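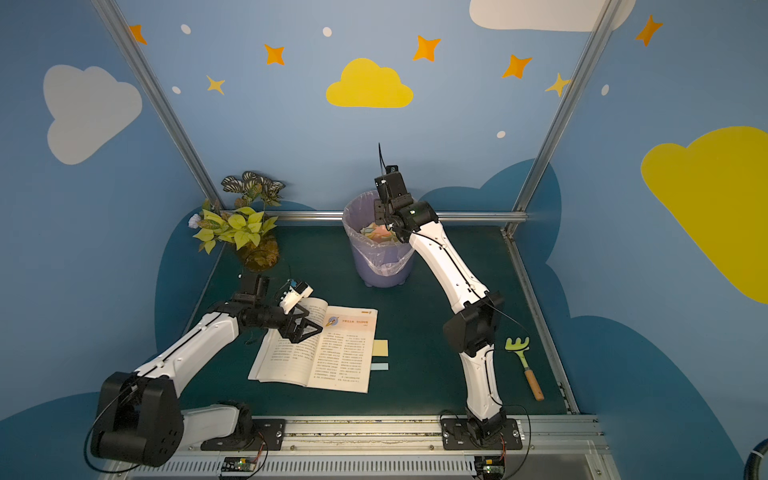
Kitchen notebook, Drandel project, April
Print this entry | E-mail this entry

Sour curry paste, fourth go. I think we have it!! Writing this down while my fingers still smell of shrimp paste.

Last time the paste was too loose and the turmeric shouted over everything. Today I soaked the dried chiles for 40 minutes, squeezed them out hard, and only then started pounding. What a difference. The paste went in at 229 g and held together on the spoon, and the broth came up a clear orange with no muddy taste at the back.

What went in the mortar, in order:
- dried long chiles, soaked, seeds out of half of them
- coarse salt, a big pinch
- fresh turmeric, one thumb (two was the mistake last time)
- garlic, 10 cloves, the small purple ones
- shallots, sliced across the grain
- shrimp paste, toasted in foil first

Salt goes in with the chiles, right at the start. I'd been adding it late and chasing bits of chile skin up the side of the bowl for ages. Rangi Rewi told me this weeks ago and I didn't listen, so there, Rangi, it's in writing.

Tamarind: used the block from Whitelaw, soaked and pushed through the fine sieve. It's darker and fruitier than the jar we had from Drollero, and quite a bit more sour, so start with half what the old sheet says and taste up. The jar is fine for dipping sauce. I'd keep it for that.

Fish went in at a hard boil and I left it alone, no stirring. This is the part I get nervous about every time, but the pieces stayed whole and the broth didn't smell fishy. Green papaya before the fish, long beans after. The papaya could go a minute longer next time (I like it just giving way, Rangi likes it crunchy, we will never agree).

Total paste from the double batch was 287 g after I scraped the pestle, minus what I ate on cucumber. Split it into two tubs. The one with the blue lid has extra shallot and is a little sweeter. Please try both before reading my notes on the tape!

Tasting, first bowl: sour, then salty, then the heat creeping up late. Second bowl, after it sat through lunch: rounder, sweeter, better. I'd happily serve the second one tomorrow. So maybe we make it mid-morning and let it sit, and drop the beans in when we reheat so they keep their color.

Still to do
- try it with shrimp, and with the heads in the stock
- palm sugar: none today, but a scrape might help the Whitelaw tamarind
- check the toasted shrimp paste against raw, same batch, side by side
- rice! The pot was sticky again. Less water, and somebody please rinse it properly (me)
- rewrite the old recipe sheet, the turmeric amount on it is wrong

Rangi wants to do the dry southern pork curry next, with lots of black pepper and lime leaf cut as fine as hair. I have been dreaming about that one all month. Will pull the peppercorns out tonight and smell through the jars.

Last updated: April, 4:40 p.m.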